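Shared workshop pair of hand-held grippers nearly done, pads next

31 Aug 2021
By the Skitlow newsdesk

The two hand-held grippers being put together at the Banent shared workshop are now both up and running, and the group behind them wants to have the laundry-folding trials going properly before the autumn. Members were told at the August open evening. Short version – the hardware works, the cables are a pain, the pads need doing again.

The project goes by the name of Fan, after the way the first set of fingers opened. Those fingers are long gone but the name stuck. It began at home, on a kitchen worktop, and moved to Banent in the spring when the printer got too loud for the flat upstairs.

Idea is simple enough. You hold one gripper in each hand and do an ordinary job with them, say lifting a cloth out of a basket and laying it flat. The camera on the gripper records what the fingers are doing. Do that enough times and there is something for a robot arm to learn from later. No arm yet. That is next year's money, if there is any.

Spend so far stands at £804. Most of that went on the camera modules and the plates they sit on, then on filament, bushings and a lot of screws. The workshop gave £600 from its member projects pot and the builders found the rest themselves. A second bid to the pot is going in for cable and a proper power supply. Asked whether the total would go over £1,000 by Christmas, one of the builders said "yes, obviously".

Parts for the linkage came from Drumonetti, who cut the first batch of brass bushings slightly over size and then swapped the lot at no charge. The replacement set went in without trouble. Fingers are printed in the workshop, usually overnight, and the queue for the big printer has been a sore point with the furniture people. A sign-up sheet is now on the door. Please use it.

What has gone well: the grip. Earlier versions squeezed unevenly and one finger always arrived before the other, so thin cloth got dragged to one side. The new linkage closes both together. It took four goes to get right and the drawings are in the shared folder for anybody who wants them. Drawings for version two are in there as well, ignore those, the hole spacing is wrong.

What has gone less well: weight. After twenty minutes wrists ache. The builders have looked at a lighter plate for the camera but anything thinner flexes, and then the picture shakes. A strap round the forearm has been tried and was disliked by all who tried it. An overhead line with a spring, like the ones on old factory screwdrivers, was suggested from the floor and may be tried.

Cables also. Each gripper needs its own run back to the computer and they catch on things. Wireless was looked at in the spring and dropped, as the timing between the two sides drifted too much to be any use. For now it is one cable down each side of the table and a firm rule about where you put your feet.

Folding is the first job on the list becuase cloth is cheap and does not break. Tea towels, a pillowcase, a few napkins. The group has logged 106 runs it is happy to keep. Plenty more were thrown away, mostly for a dropped cloth or a camera that had not been switched on. Runs are short, a minute or two, and the person doing them has to go slower than feels natural. First-timers rush it. Everyone does.

After cloth it will be cutlery into a tray, then possibly screws into tubs, though there are doubts that the fingers are fine enough for small screws. A narrower tip is being drawn up. Nothing printed yet.

There was a question on the night about whether the recordings show people's faces. They are not meant to, the cameras point down at the work, and anything with a face in it gets deleted. The group will put that in writing and pin it up by the kettle. There was another question about whether any of it would be sold. No plans. The files are to be shared for free once there are enough of them to be worth having.

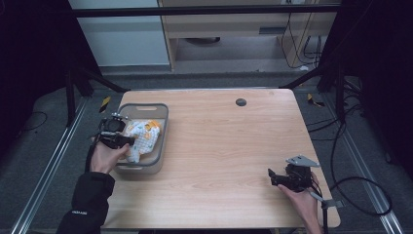
Both from the folding table at Banent.
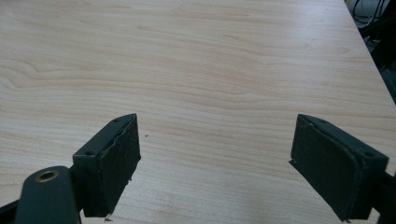

Pads are the main job for September. The rubbery facing gives good hold on cotton but does not last, and the glue lets go at the edges first. Two other materials are on order. One is a thin foam with its own sticky back, the other a cast silicone that would have to be made in a mould, and the mould is not made. Members with experience of casting are asked to get in touch, there is a tub of the stuff sitting in the cupboard with a use-by date on it.

Anyone wanting to have a go with the grippers can come along on a workshop evening. No experience needed, but you do need the basic induction, and long sleeves should be pushed up or done up tight at the cuff if you are anywhere near the linkage. Slots are half an hour. Bring a tea towel if you have an odd one – big, small, loud pattern, fraying, all fine. The group has been folding the same few since spring and wants more variety in the recordings.

Left-handers especially welcome. So far nearly all runs have the right hand leading and it would be good to have some the other way round.

The build notes, parts list and print files are kept in the members' folder under Fan. Skitlow readers who are not members can ask at the front desk for a printed copy, there is a small charge for paper. A full write up with costs is promised for the winter newsletter, and the group says it will include the bits that failed, with the early finger designs and what was wrong with each of them.

Two other points from the same evening. The laser cutter is back in use after its new tube, but only for ply and card until the extraction has been checked, so no acrylic for the time being. And the back store is to be cleared out. Anything without a name on it by the middle of next month goes to the swap shelf, and whatever is left there after that goes in the skip. This includes the three bicycle frames and the organ.

Next open evening date to be confirmed, it depends on the hall. Same start time as usual. Tea provided, biscuits if somebody brings them.

Related items
Big printer: new sign-up sheet and overnight rules
Member projects pot – how to bid
Laser cutter tube replaced
Skitlow repair morning moves to the upstairs room
Banent back store: label it or lose it
Soldering for beginners, places left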